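Wanted: assistant coach, under-16 girls' basketball

Ganwood Basketball Club is looking for an assistant coach for its under-16 girls, starting in April. The previous one has moved up to the senior side, where the players are taller and listen less.

You'd work under head coach Riet Dierckx, who believes in man-to-man defence, punctuality and very little else. Training is Sunday at 7 in the morning, at the Claeys Street courts. We asked for a later slot. Netball has it.

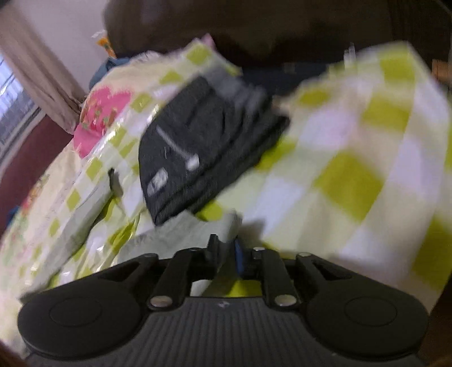
The duties are running warm-ups, keeping the bench in some sort of order and filling in the scoresheet in handwriting the league can read. You'll also travel to away games, including Batudine, where the gym favours the home side and so does the heater.

We'd like someone with a current Working with Children Check, a driver's licence and a basic coaching certificate. If you haven't got the certificate, the club will cover the course. A playing career is welcome, but please keep the stories to the bus.

The honorarium is $500 for the season, plus fuel for away games and a club polo in whatever colour is left over.

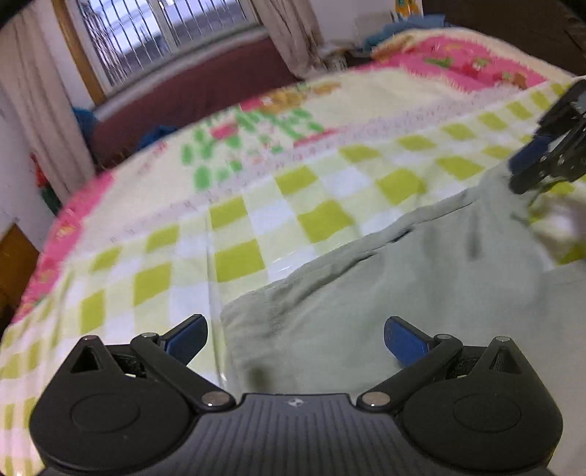 Do I need to have coached girls' teams before?
Any junior coaching will do, and refereeing counts too, provided you can cope with being disagreed with by fifteen-year-olds.

Applications go to Riet Dierckx, Ganwood Basketball Club, PO Box 504, Elton. One page is plenty.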